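January 13, 2025

Back on the road-charging model for Brophy today. I reran the toll zone with the per-mile rate in place of the flat daily charge, and wow, the bus lanes matter far more than I'd guessed! 191 junctions in, 1155 links, and only 3 of them refused to load (the old ring road again, grr).
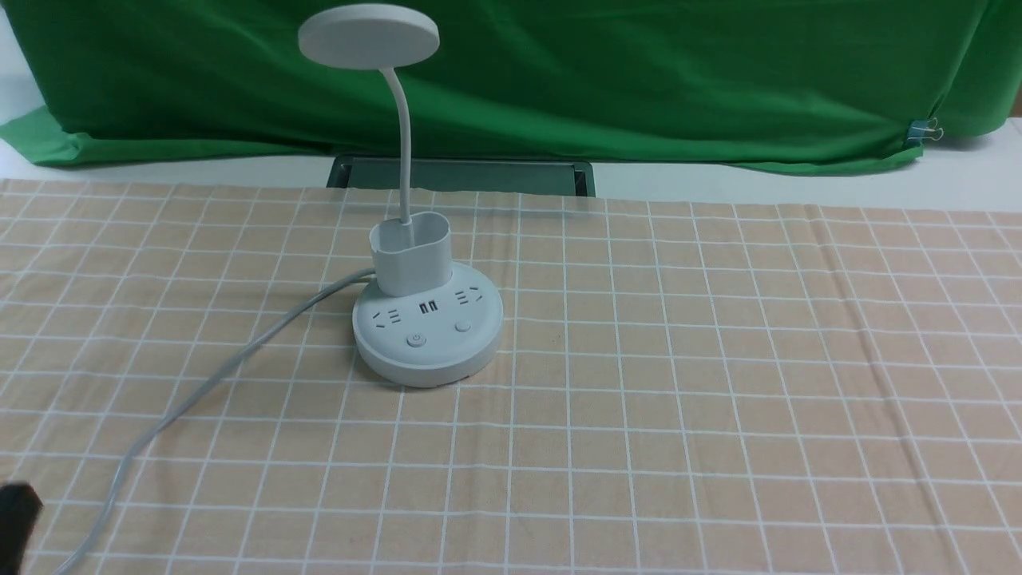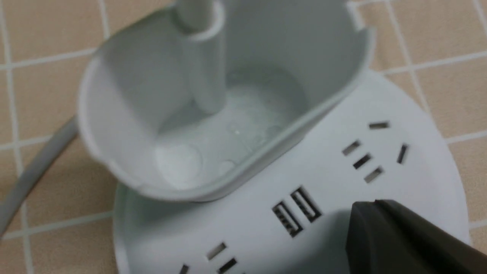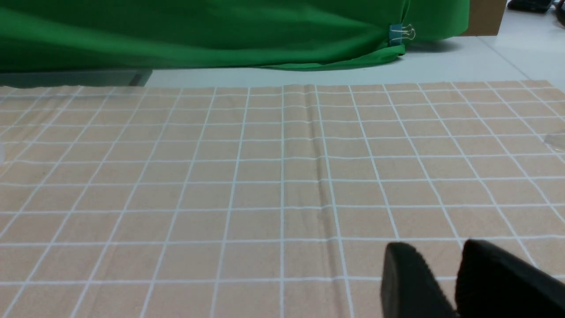
Sorcha Mac Giolla reckons my evening peak starts too early, and that the September counts would shift it by half an hour if I bothered to use them. Fair enough, I'll swap them in tomorrow.

Still to do: split vans from cars, and ask Tadhg which discount the Orkon run had for residents. I've got 2 versions and they don't match.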